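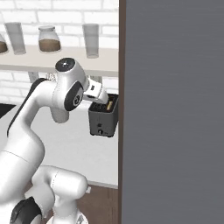

Kitchen Bench Project -- Gallery

Wuletti Robotics Club, April 2023

The senior group spent the term on a simulated kitchen built in the Kuzmenko scene editor. The task was toast: the arm reaches across the counter to the toaster and handles a slice of bread at the slot. All work was done in simulation on the club's two desktop machines.

351 views | 5 comments

Toaster station. White arm, two-finger gripper, fingers angled down at the top of the toaster. The bread is modelled as a rigid body. A soft version was tried and dropped -- the solver slowed to a crawl.

Shelf and jars. The glasses and jars above the counter take no part in the task, but the planner treats them as obstacles. The elbow rides high in this pose, so shelf clearance was checked at every step.

Training runs. The group logged over 800 attempts before the code was frozen. Toaster position was shifted slightly between runs. Logs are stored on the Amard drive under "toast", sorted by grip angle.

Next build. The same scene will be entered in the Hullov student challenge in October, with a drawer task added. Grip force limits still need to be set for the drawer handle.

Share | 2 shares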